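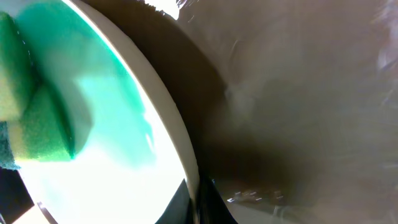

Atis Robotics Club — bench check, dish task
Filled in by: Kieran Furnival
Setup: two arms, one rail, trays, 3 plates, sponge

1. Rail tight to table — OK. Pull on it by hand, dont just look.
2. Servo screws, both arms — OK left. Right shoulder one needed half a turn.
3. Cables clear of reach — OK at rest. Recheck at full extension, left arm esp.
4. Liquids kept off base rail and connectors — PASS w/ comment. Wipe table before every run, no exceptions.
5. Power strip off the floor — OK 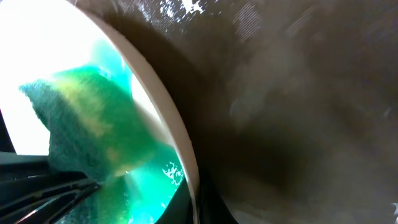 Last changed 2025-06-11 by D. Baysal

6. Grip force limit — set to 24 in the config, was 56. Way too high, shreds sponges. Leave it alone pls.
7. Fingertips — check for cracks, rinse, dry. Suds get in the slots.
8. Wrist camera lens — wipe w/ dry cloth only. Grillasora team used paper towel at the September meet and scratched theirs.
9. E-stop — tested from both seats. Works. Whoever is not driving keeps a hand near it.
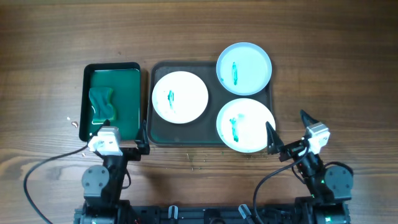 Bench 6, both arms, green marks on all three plates.

10. Hands out while arms are live — FAIL. Two people reached in to straighten a plate. Stop first, then reach. Will bring up at meeting.
11. Sleeves, lanyards, hair — OK
12. Plates for chips — do by finger, every edge. Chipped one goes in the bin, not back in the box.
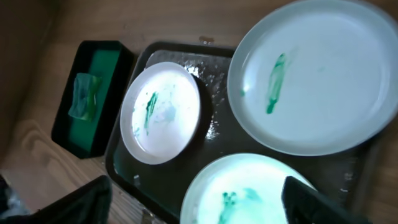
Also the trays need to go back in the same spot or the Soylu script misses the sponge, tape marks are wearing off. Duygu has more tape. Tray gets slick, so dry it when plates start to slide — up to 6 runs between wipes, less if you over-soap.

13. Log saved — run 1293, yes
14. Spare fuse in kit — NO. Order befor Tisovitz.

Re-inspect items 4, 10, 14. Rest good to go.

K.F.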